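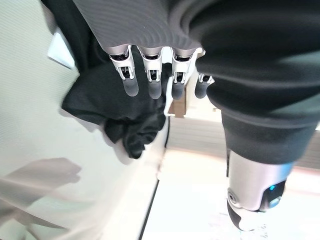
Photo: Janka Kuruc / Dronidbridge

Home | Projects | Jobs | Contact
Shares 19 Comments 3

Help us plan next year's robot hands budget (part-time, paid)

Hi, I'm Zanele, and I run equipment planning at our Clundow workshop. I need someone who likes spreadsheets and doesn't mind getting up close to the machines!

We're working with cloth a lot right now, and I have to decide what we buy next – more hands, spare rubber fingertips, new fabric sleeves for the forearms, or all of it if I can make the numbers work. You'd call suppliers, compare quotes, and sit with Jarmila Vrabec at the bench to learn what wears out first. Our parts list is at 246 lines and it's a mess (my fault, mostly).

It's around 19 hours a week for three months, starting in August. You don't need an engineering degree. If you've ever bought equipment for a lab, a kitchen or a school shop, I'd love to hear from you.

Send me a short note and one budget you've put together – rough is fine. Ask for Zanele at the front desk, room 621.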